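Régie des transports de Brulport
Compte rendu de la réunion du comité des usagers, mars

Présents : Sumathi Amin (présidence), Mutua Bakilana (exploitation), Olaia Lozano (atelier et dépôt), Urho Seppälä (usagers de la ligne du port). Excusé : Hemi Cartwright, retenu à Dirkska, qui nous a transmis ses remarques par écrit et que nous remercions.

La séance est ouverte à 18 h 10, un peu en retard, le temps que chacun trouve une place et un café. Le compte rendu précédent est adopté sans modification, à l'exception du nom de l'arrêt Vieux-Lavoir, qui avait été écorché deux fois.

1. Ligne 304, horaires du soir
Mutua Bakilana rappelle que le dernier départ vers Dirkska est aujourd'hui fixé à 21 h 30 et que bien des personnes sortant de l'hôpital le manquent de peu, ce qui est vraiment rageant quand on a passé la journée debout. Il propose de le décaler de 30 minutes, à titre d'essai, jusqu'à l'été. Urho Seppälä applaudit des deux mains mais souhaite que la correspondance avec la ligne du port soit maintenue – elle est déjà bien fragile. Après un échange assez long, et très cordial, l'essai est approuvé à l'unanimité. Les fiches horaires seront refaites en conséquence.

2. Autobus articulés Nyamweya
Les 2 véhicules commandés l'an dernier sont arrivés au dépôt. Olaia Lozano indique que la formation des conducteurs suit son cours et que les retours sont bons, surtout pour la direction, plus douce que sur les anciens. Le rayon de giration pose encore question au carrefour de la Halle, où il faudra supprimer une place de stationnement. La mairie a été saisie. Hemi Cartwright demande dans son courrier si les annonces sonores seront audibles à l'arrière : Olaia Lozano fera l'essai elle-même, assise tout au fond, et nous dira.

3. Titres de transport Wistel
Le nouveau valideur accepte la carte mensuelle mais refuse encore certains carnets. Le fournisseur promet un correctif. D'ici là, les conducteurs laissent monter les voyageurs concernés, et Sumathi Amin insiste pour que cela se fasse avec le sourire. Le tarif réduit à partir de 60 ans reste inchangé.

4. Abribus
Celui de la place du Marché fuit toujours. Urho Seppälä a apporté une lettre des riverains, fort aimable au demeurant. Mutua Bakilana relance l'entreprise. 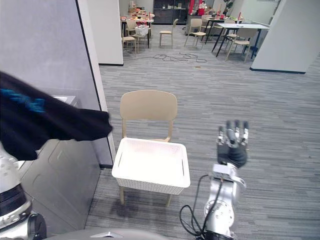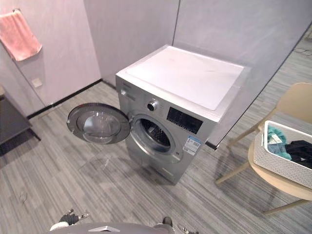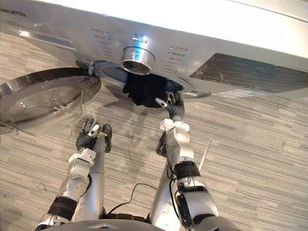
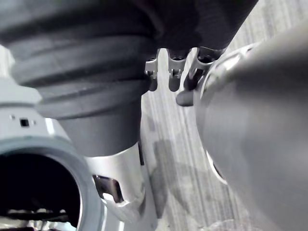
5. Questions diverses
Olaia Lozano signale que le parking à vélos du terminus déborde dès 8 heures du matin et qu'il serait bon d'y ajouter des arceaux. L'idée plaît beaucoup, le budget un peu moins ; le point sera repris à la prochaine réunion avec un devis. Urho Seppälä demande enfin que les déviations soient affichées aux arrêts la veille, et pas seulement en ligne, car tout le monde n'a pas le réflexe de consulter le site avant de sortir. Mutua Bakilana en prend note et s'en occupe avec l'équipe d'exploitation.

La séance est levée à 19 h 50. Prochaine réunion en mai, même salle.

Secrétaire de séance : Olaia Lozano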